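Pressing seams flat on slub denim, iron temp vs. dwell time

Posted in: Home Sewing > Pressing and Finishing

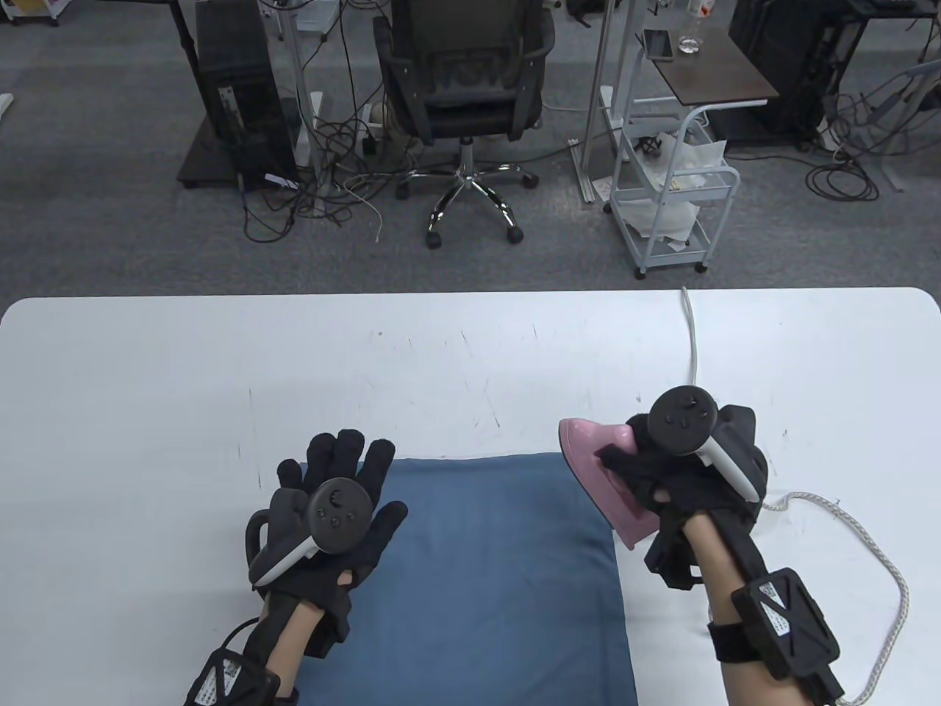 Blue cushion on the white table, pink iron behind it.

lonier_k
Question on seam allowances in midweight cotton denim. I am making box cushions, 12 oz cloth, 4 mm topstitch offset. Allowances spring back up within an hour of pressing. Current method is full heat, steam on, slide the iron along the seam. Fabric is from the Laltthorpe mill outlet, prewashed once.

bobbin_322
Stop sliding. Set the iron down, hold, lift, move over, set down again. Sliding stretches the top layer and leaves the fold where it was.

Orakzai
Agree on the lifting, disagree that it's the main problem. Steam leaves the cloth damp and the fold relaxes as it dries. Press with steam, then again with steam off, then put a hardwood clapper on it until the cloth is cool.

bobbin_322
I have done 49 of these covers without a clapper. A dry press cloth takes up the moisture.

Orakzai
On 12 oz? At the corners you have four layers plus piping. A press cloth won't pull enough out of that.

lonier_k
No piping on these. Corners are clipped.

Torben Kuhlmann
What is under the work? A hard table with a thin towel reflects very little heat and holds no steam. A wool mat changes the result more than the iron setting does. Also check for elastane. If the cloth has 2% stretch, full heat will damage it and the seam will ripple.

lonier_k
Label says 100% cotton. Under it is a folded bedsheet.

bobbin_322
There's your problem then. Sheet goes flat and soaks through.

Orakzai
Partly. I'd still change one thing at a time. Same scrap, same seam, mat first, clapper second.

lonier_k
Ran it on scraps. Wool mat alone: allowance lifts a little at the ends. Mat plus a block of maple from the Brerkley offcut bin: flat overnight. Sliding vs. lifting made no difference I could measure with the mat in place.

bobbin_322
It will on a bias seam.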